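Neues aus dem Lager: Gartenboxen von Prisden

Ab Juni führen wir die Gerätebox Lolell in zwei Breiten.
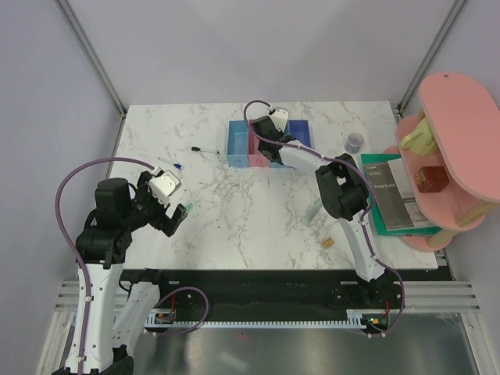
Lieferung und Aufbau

Die Box kommt zerlegt auf einer Palette bis zur Bordsteinkante. Für den Aufbau braucht man zwei Personen und einen 17er-Schlüssel — die Schrauben liegen bei. Der Untergrund muss eben sein, am besten Betonplatten. Bodenanker von Zanetti gibt es im Satz zu 4 Stück dazu. Ab 100 Euro Bestellwert entfällt die Versandpauschale. Ersatzschlösser bitte getrennt bestellen.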